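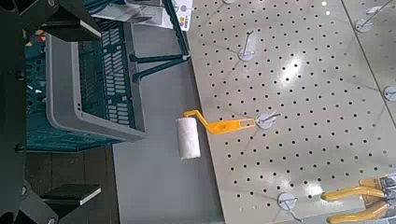

Mini roller on a center hook, teal basket alongside.

Clerness Hook Wall: a small dataset of hanging goods on pegboard
README, version 3

What this is

Clerness is a set of 573 still pictures of hardware and paint supplies hanging on store-style pegboard, with notes on what hangs where. It covers the small end of a hardware aisle: mini rollers, brushes, hand tools in packaging, and the baskets people carry them off in. We put it together for anyone working on shelf checking, stock layout or product recognition who needs pictures of goods on hooks. Most of the public material we looked at was goods on flat shelves, and hanging goods behave differently. They turn, they overlap and they hide the hook they hang from.

The pictures were taken in the practice aisle at Grorna, a training shop for retail staff. The pegboard, hooks and baskets are ordinary store fixtures. Stock was moved between sessions, so a product may turn up on different hooks in different folders.

Folder layout

stills/ – the pictures, one folder per session
notes/ – one text file per session, same name as the folder
labels/ – outlines and product names
plans/ – the hook plan for each session, where there is one
CHANGES – what moved between versions

Sessions are named by bay and light setting. There were two bays. Sultaron is the paint bay and Miah is the general tool bay. The names come from the stickers on the end panels and don't stand for anything.

What is labeled

Product. Anything hanging from a hook or lying in a basket, if enough of it shows to say what kind of thing it is. A paint roller with its cover on is one product. If you want the cover and the handle apart, the part outlines are in a separate file in the same folder.

Hook. Every display hook with a visible base plate, loaded or bare. Bare hooks matter as much as loaded ones for anyone checking stock gaps, so please don't filter them out without looking at what you lose.

Basket. The outline follows the rim and the body. The handle has its own outline, as it often stands up in front of other things.

Basket contents. Labeled only where they can be told apart. Color seen through the slots of a basket is marked "contents, unknown" and left at that. We tried guessing in version 2 and the two of us disagreed too often.

Packaging. Goods in packaging get the same product name as loose goods, with a "packed" flag. If we could tell that a thing was a tool but not which tool, it is labeled "tool, other." Yellow-handled tools come up under this label a fair amount, mainly where only the handles can be seen.

Hook positions

Positions are given relative to the picture, in words: top, upper middle, center, bottom, and left or right where needed. We dropped row and column numbers after version 2. They only worked when the corner of the board was in view, and often it wasn't. If you need true board positions, use the hook plans. Plans exist for all Sultaron sessions and for four of the Miah sessions.

A product belongs to the hook that its hang slot or hang hole is on. For the mini rollers this is the slot at the end of the handle, so the roller cover ends up well below the hook and can look as if it belongs to the next one down. Check the handle end first if a label looks wrong to you.

Lighting and glare

The beige board is glossy and picks up the overhead lights. Bright patches on it are real and have been left alone. They can wash out the holes in the board, and a simple hole-counting script will come up short on those pictures. Silver base plates can also vanish into a bright patch. We labeled those by going back and forth between neighboring stills, so a few hooks have outlines that look generous.

Two light settings were used, full and half. The setting is part of the session name.

Known problems

White roller covers against a bright part of the board have soft edges. The fuzz makes it worse. Outlines were drawn along the outside of the fuzz, but expect them to be a little loose.

White packaging at the top of a picture is sometimes labeled "product, unknown" where a fuller view in the same session has a proper name. We have fixed about 4 of these per session and there are more.

Basket color is recorded as teal or gray. The rim is not recorded separately, even where it is a different color from the body.

Session notes from the Miah bay were typed up in December from paper, and the spelling of product names varies. The label files use one spelling throughout – go by those.

What it does not cover

No prices, no barcodes and no stock counts. Nothing larger than would fit in a hand basket. Shelf goods were left out unless they sat right next to the board.

People

Jahangir Wickramasinghe set up the bays and wrote the hook plans. Anwara Weerasinghe did the labeling and keeps the label files. Corrections should give the session folder and the still number, and the label you think is right. Fixes go into the next version and are listed in CHANGES.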